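Soft goods handling at the Nellberg open day

Praltel opened its Nellberg test hall to visitors on 22nd October. The main demonstration covered fabric handling with a multi-fingered hand, a task that the Rinduvia project has been working on for two years. Visitors watched from behind a barrier and could follow the wrist camera feed on a monitor.

Fabric is difficult for a hand of this type. It folds over the fingers, hides the contact points from the camera and shifts its weight during a lift. The controller therefore relies on joint torque once the view is blocked.
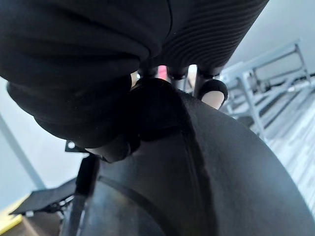

Grip force is updated at 125 Hz, and the arm slows down when the load moves faster than the model predicts. The current training set holds 3020 recorded grasps, 300 of them on dark material, where depth readings are poor. Praltel plans to add more of these before the next software release in December.

Slides from the talk on contact sensing are available from the Quispe office on request.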